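How to Clean a Clear Plastic Box Without Making It Worse

Every cleaning site I checked says toothpaste polishes clear plastic. I tried it on a Hukell storage box and got a dull patch that is still there. The vinegar soak Jiahui Han swears by did nothing I could see. What follows is duller and cheaper.

1. Rinse the box under lukewarm water first. Grit dragged across a dry wall leaves scratches.

2. Add a few drops of dish soap to a bowl of water and wipe with a soft cotton cloth. Skip the "magic" sponges, whatever the package promises.

3. Work into the corners with an old soft toothbrush.

4. Rinse again, then blot with a lint-free towel.

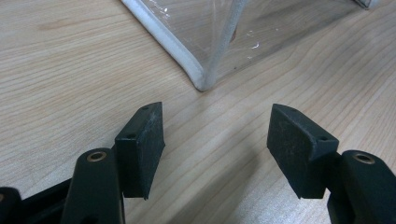

Checking your work is the step most guides leave out. Set the box on a plain table and look through the sides from a few angles. Small white specks like the ones on the flat side of this box barely register until you catch them against the wood. Try a damp fingertip on each one. If it stays put, it may be a scratch or a flaw in the plastic, and more rubbing won't help.

Leave cloudy white edges alone too. I spent 39 minutes on one seam before I quit.

As for plastic polish, Tuvell wanted 13 dollars for a small bottle. I haven't bought it.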